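Parallel jaw vs. multi-finger for small pegs, worth the trouble?
Grippers and End Effectors > Comparisons

tidewrack_lou
Posted in March
Hi all, long post coming, get a coffee. I've been comparing two grippers for the peg pulling job I mentioned in the other thread: the plain Nasby two-jaw we have had forever and the Corberg multi-finger that everybody at work is suddenly in love with. Same arm, same Navarrete controller, same little metal pegs. All of it in the simulator so far, so please be gentle.

I ran 1,039 picks split between the two. The Nasby was quicker and I could tune it in an afternoon. The Corberg took me most of a week to get behaving (the fingers kept closing in an order I didn't ask for), but once it settled down it was a lot more forgiving when the approach angle was off. I'm leaning toward the Corberg and I'd love for somebody to talk me into it or out of it before I spend the money.

mudlark88
Out of it! Sorry, Lou, I know you put in the hours. But a peg is a peg. Two jaws, a V-groove cut in the pads, done. We've run a pair of Nasbys on dowel pins for years, and the only thing I ever replace is the rubber. Every extra finger is another thing to calibrate, and you're going to be the one calibrating it.

Fatima Gumede
I'd go the other way, at least a little. Mudlark is right for pins standing straight up in a flat plate. Once they lean, or sit close together, the jaw bodies start knocking into whatever is next door, and you end up writing a special approach for every single one. I lost a good part of a winter to that. Lou, are yours upright or on a slope? And what does your friction look like? If you left the contact settings at the defaults, I wouldn't trust either number very far.

tidewrack_lou
On a slope, and I should have said so at the start, sorry! The pegs stick up at an angle too, and the tops are bent or forked, so a V-groove doesn't get a clean grab. Friction was the default for the first batch, then I dropped it by 22 percent and ran everything again. The Nasby got noticeably worse and the Corberg barely moved, which is a big part of why I like it.

mudlark88
Okay, the slope changes things some. Still, tilt the wrist to match and a two-jaw comes in square to the face. You have a whole arm there, use it. Can you post how you're coming in on the pegs?

tidewrack_lou
Sure thing. Corberg on the arm, pegs along the upper part of the wedge, fingertips over the nearest one.
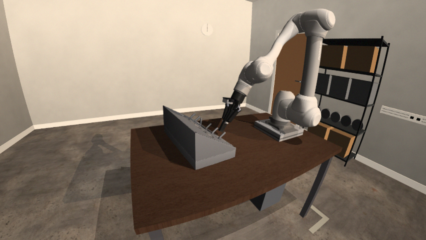 Fatima Gumede: Thanks, Lou, that helps a lot. I'd still like to see both grippers run with the wrist angle deliberately wrong by 3 degrees, and then again with the block shifted a hair. A simulator puts everything exactly where you tell it to, and the real fixture never will. If the two-jaw falls apart there and the fingers don't, you have your answer, and mudlark can keep his rubber pads.

mudlark88
I will keep my rubber pads, thank you very much. Good test, though. I'd add cycle time to it. The folks over at Lultmont tried a fingered hand on something like this and went back to jaws, mostly over how long it took to open up and let go of the part.

tidewrack_lou
Oh, that's a fair one, I haven't been timing the release at all, only the grab. I'll set up 32 runs per gripper with the bad angle and the shifted block, log the release separately, and put the numbers in this thread when they're done. Mudlark, if you still have the drawing for those V-groove pads, would you send it my way? I'd like to give the Nasby a proper chance.

mudlark88
Sending it tonight. Check the pad depth before you model it, I've changed it twice and I can't remember which version I saved.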